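The Second Life of a Worn Thing
In repair shops and resale halls, buyers are learning to read scratches again

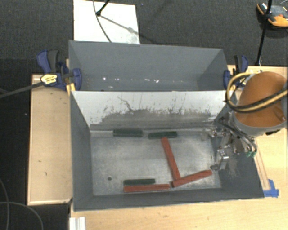 2 min read

When I moved to this country, I bought my first table from a shop named Orkus, at the end of a bus line. The man there wanted to sell me a newer one. I took the old one, which had a long mark across the top, and I have never been sorry. A mark tells you where the hands of other people went.

For many years, the trade in used goods tried to hide such marks. Sellers sanded them, painted them, or turned the bad side to the wall. Now the taste is changing, and with it the business.

At Grandeo, a resale hall of 630 stalls, the dealers speak openly of wear. In June I spent two days there, walking between old drawers, school desks, tool chests and kitchen scales. A dealer of shop fittings told me that her customers used to ask for a discount when they saw scuffing. Today they ask how it happened. Usually she does not know, and she says so, and they buy anyway.

There is a practical side. Scuffing on the surface is mostly a matter for the eye, while a crack at a joint is a matter for the carpenter. Buyers often mix up these two. They walk away from a solid cupboard with a gray, rubbed door, and they pay well for a shiny one whose back is coming loose. The dealers at Grandeo advise to push gently at the corners, to open everything that opens, and to smell the inside. A smell of damp is harder to remove than any scratch.

The repairers have noticed the change also. Hellwig, a small workshop which has done refinishing for over five years, now receives requests that it once found strange: please fix the hinge, but leave the paint. This is more difficult than it sounds. New paint beside old paint looks like a bandage, so the repairers mix their colors a little dirty and stop early. They told me that stopping is the part which the young workers learn last.

Not everybody agrees. In Clota, the town where I live now, my neighbors still put a chair on the street when its seat has lost color. I have brought home several. My kitchen looks, as one visitor said politely, like a waiting room from different centuries.

I clean these chairs with warm water and a little soap, and I tighten the screws. Sometimes I use wax on the legs. The rest stays as I found it, including a child's initials under one seat, cut quite deep with something sharp.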